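Ticket 842
Besodach beach restaurant + lounge bar
Subject: sunset tables double booked, terrace only
Priority: high (wedding party coming)
Status: open, see bottom

What's happening
Same terrace table goes out twice for the sunset slot. One guest books on our own site, another through the Do widget, both get a confirmation email, both turn up. Front desk finds out when the second couple is standing there. Indoor tables fine. Lounge bar fine, no booking there anyway.

Running Murard for the floor plan, latest version as far as I can tell. Menu says "up to date" when I click it. Do widget is the standard one, pasted into the booking page, nothing custom. 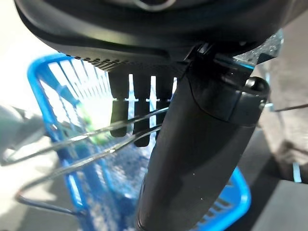 Steps tried so far
1. Logged out and in on the host tablet. No change.
2. Cleared the browser cache on the office laptop. No change.
3. Turned the widget off for lunch, back on before dinner. Looked OK for a bit, then the terrace doubled again.
4. Deleted the terrace area and made it again. Big mistake, lost the table notes (high chairs, who wants shade, etc). Had to retype from the paper book.
5. Checked the time zone in both. Murard correct. Do correct. Really thought that would be it.

Party size doesn't seem to matter. Seen it with 3 people and with 7. Only the sunset seating, lunch has been clean the whole time.

Reply from support, pasted from email:
"Please check that the area name matches exactly in both systems, including spaces. Please also confirm your hold time."

Area name in Murard is "Terrace". In the widget it was "Terrace " with a space after. Fixed. Hold time was set to 30 minutes in one and blank in the other. Set both to 30. Saved, restarted tablet, did a test booking on each side.

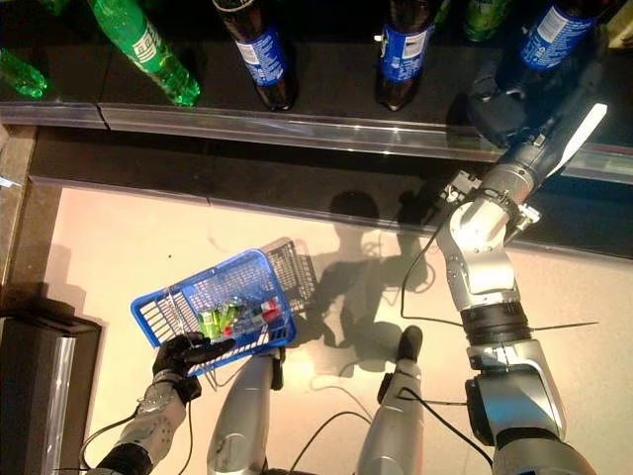
Hindomari, June

Test went through correctly at lunch. Second booking refused with "no tables left in this area", so that's what we want. Told the floor staff it was fixed. Too soon.

Wednesday evening it came back. Two parties on the corner table by the steps, both confirmed for the same seating. Moved one to the lounge side and gave them a round of aperitifs, they were nice about it. Can't keep doing that all season.

One differnce I noticed: both bookings had a note saying "sea view please". Tried it myself with the note and without. With the note, doubles every time. Without, refuses the second one like it should. So it's the seating request, not the area name. Sent that to support with screen grabs. 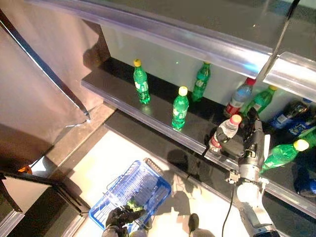 Workaround until fixed
- Seating requests field OFF in the widget. Guests can still phone.
- Sunset seating on manual confirm. Desk approves each one by hand.
- Print the terrace list at 4 pm and again right before doors. Check names against the tablet.
- Wedding party: blocked the whole terrace as a private event. Do NOT unblock to add a table, call the office first.

Side effect, confirmation emails now go out late becuase somebody has to click. Added a line on the booking page saying so.

Support answer, second one:
"We can reproduce this. The request is creating a separate table group which is not shared with the widget. Passed to the developers."

No date given. Asked for one. Also asked if the old table notes can be restored from a backup, no answer on that part yet. 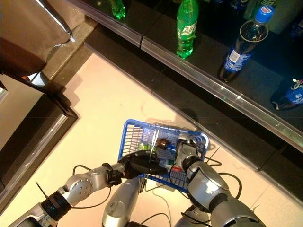

Blue shopping basket on a pale floor

Still open
Need from Murard: fix date, table notes back if possible.
Need from us: go through every sunset booking already in the system that has a request attached, desk is doing it page by page. Terrace done up to the wedding, the rest not.
Leave ticket open. Don't turn the requests field back on.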